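**bullero_bits** - Feb 13, 2024
Right, budget time! We've got 1480 to spend by July and I'm torn: another pair of hand-held grippers, or spare pads and pins for the ones we've got?

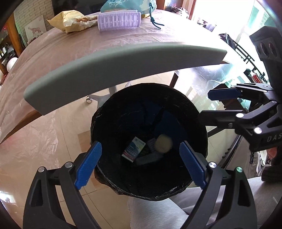

*Bin job, blue ribbed pads*

**amrit_d**
Spares, every time. I went through pads like biscuits last year - put 200 aside and forget about it.

**Sibusiso VdM**
Not sure I agree, Amrit. Trosby do pads at 89 a set, so you'd get two. I'd buy the second pair.

**bullero_bits**
Hmm, does that include postage?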